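Kartons falten mit zwei Armen, zweiter Versuch

4. Juni 2024

Seit Marietjie Naidoo mir die neuen Finger aus Toledo mitgebracht hat, komme ich abends kaum noch zu etwas anderem. Die Drendent-Finger sind schmal und laufen spitz zu, und genau das hatte ich mir für Pappe gewünscht! Mit den breiten Backen von Skeria habe ich im August noch jede zweite Lasche plattgedrückt, weil ich einfach nicht unter die Kante kam.

Gefaltet werden Stanzzuschnitte in Rosa und Hellblau, direkt auf dem Boden. Das klingt simpel, ist aber herrlich gemein: Die Pappe federt zurück, rutscht weg, und sobald man eine Seitenwand loslässt, legt sie sich wieder halb hin. Zwei Arme sind da wirklich ein Segen (einer hält, der andere knickt).
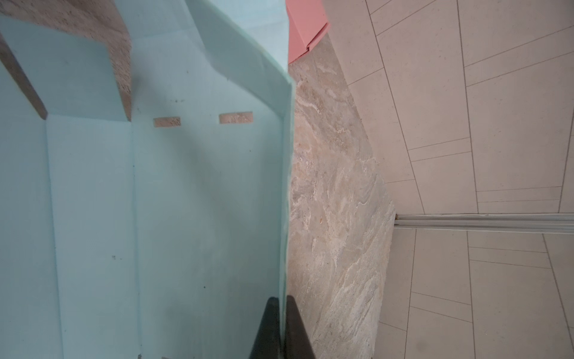
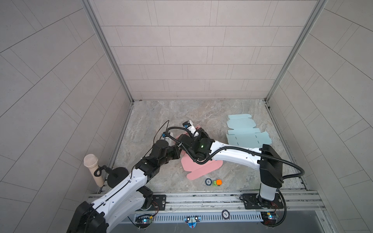
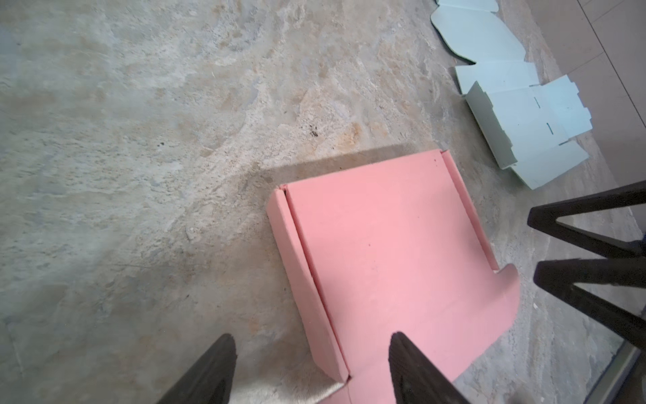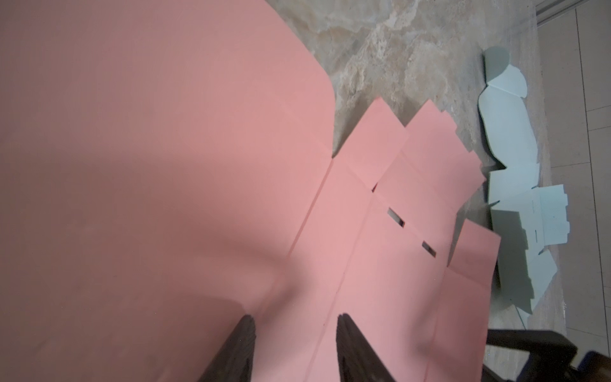
Beide Arme an der gemeinsamen Schiene im zweiten Bild, die übrigen drei aus Sicht der Handgelenkkamera.

Was mich am meisten begeistert, sind die Kameras am Handgelenk. Von der festen Kamera aus verdecken sich die Greifer ständig gegenseitig, gerade über der Mitte, wo es spannend wird. Am Handgelenk sehe ich dagegen die Rilllinien und die kleinen Schlitze für die Laschen, und damit kann ich endlich vernünftig zielen. Die Belichtung lasse ich fest auf 4.000 Mikrosekunden, mit 1.000 war mir das Rosa im Schatten zu dunkel.

Beim Regler bin ich noch unentschlossen. Begoñe Montes schwört auf Pastenine, ich finde ihn beim Andrücken etwas ruppig, dafür reagiert er wunderbar schnell. Von 9 Durchläufen gestern haben 4 bis zur letzten Lasche geklappt, und bei den anderen war es fast immer dieselbe Ecke. Als Nächstes probiere ich weichere Fingerspitzen und eine kleinere Haltekraft am linken Arm.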